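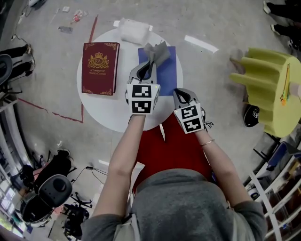

When a consulate closes, the announcement usually runs to one paragraph. The one for the Prieto office ran to two, and the second was about parking. As of September, anyone in the eight northern districts who needs a passport renewed, a birth registered or a document notarized has to go to the embassy in the capital, 200 miles away. I think this was a mistake, and I think it can still be undone.

The ministry says the office handled 753 in-person cases last year and that this is too few to justify a building and a staff. I don't dispute the number. I dispute what it is being used to prove. A family registering a newborn counts as one case. So does a man in the local jail who has had no contact with anyone who speaks his language. Those two things don't cost the same and they don't matter in the same way, and a total tells you nothing about either.

Josué Dantas worked at the front desk in Prieto until it closed. He told me most of his day never went into the system at all. People called to ask what a letter meant, or which hospital would take their insurance, or whether a relative's body could be sent home. He answered if he could and found someone if he couldn't. The phone number now goes to a recording that gives the embassy's web address.

Supporters of the closure, including former consul Ayman Haddadin, argue that most of this work can move online. Some of it can. Renewals for adults with a current passport should have moved online years ago, and I would be glad to see it. But first-time applicants still have to appear in person, and so do parents applying for a child. For a worker at the Rotby packing plants, that means two days without pay, a bus ticket and a night somewhere. Yến Văn put hers off twice this year, and her son's passport has now expired.

There is also the matter of how a country looks to its hosts. The mayor's staff in Prieto used to have a person to call. When 70 seasonal workers were left without housing in 2018, it was the consul who sat down with the plant owners and got them moved. An embassy can do that too – in theory, and after a few letters.

A full office may be more than the budget allows. Then send two officers north for a week every month and rent a room for them. The city has said it would provide one. The foreign minister could agree to that before the new budget is voted on, and he should.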